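Okthorpe Gallery – Surfaces, Panels and Small Finishes

February 8, 2026

Quick one this time. New pictures of the tabletops and booth walls are going up as they get sorted, most of the captions were written on a phone so forgive the spelling. Full size versions on request, just give the gallery name and the page number.

A few things people keep asking, so they go first.

The tops. Yes, the marble pattern is still the favorite. White ground, gray and dark veins, glossy. The matte one is still on the order sheet and hardly anybody picks it. Gloss looks better in person, shows every fingerprint, catches any light hung over it. Hang the light off to the side if that bugs you.

The walls. Pale lavender is the stock color this year. Three sides, front left open. Lavender was meant to be a one-season thing – then the Mac Suibhne order came in for 14 of them and it stayed. Gray comes back in May, maybe. Plain white is special order only.

The corners. Aluminum posts, standard. No painted posts, please stop asking. Scratches rub out with a gray pad and some patience, go with the grain not across it.

The rail. Goes along the front of the table. The straight rail is discontinued, whats left is in the clearance bin at the Fosico counter, 18 pieces last time anyone looked. Cut ends are sharp so bring gloves.

Sizes. Two of them, the regular and the long. The long one does not fit through the side door at Okthorpe, it has to go round by the loading bay. Please say which one when you write, half the emails dont.

Cleaning. Soft cloth, warm water, drop of dish soap. Dry it right after or it streaks. No scouring powder, no glass spray with ammonia. Coffee rings come up fine if you get them the same day. Marker does not, or not all of it.

Delivery. Tops go flat, walls go on edge, posts get bundled and taped. Check the corners before you sign. The blankets are ours, send them back with the driver.

Samples. Small squares of the marble pattern and the lavender are in the tray by the Greleck shelf. Take one of each, leave some for the next person. The color on a screen is never right – lavender goes blue on most phones and almost pink on mine.

Older pictures are still up under last years gallery, same order as before, except the kitchen fronts which moved to there own page. Links on that one are slow, give it a minute.

On to the new one.

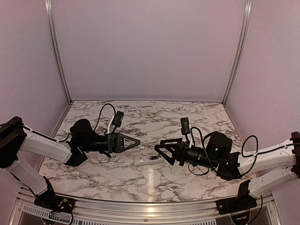 Issue 2, p. 157

Marble pattern top with the lavender walls, seen from the open side. Curved silver rail along the front, aluminum posts at the back corners. Small white block near the middle, dark markings on top – look for the faint reflection under it, thats the gloss. Bright streak toward the front edge is the gloss too.

Color is close on this one, veins maybe a touch darker than the sample squares.

More going up when the long tops are done. Requests to the usual Okthorpe address, put "gallery" in the subject line or it gets lost with the invoices.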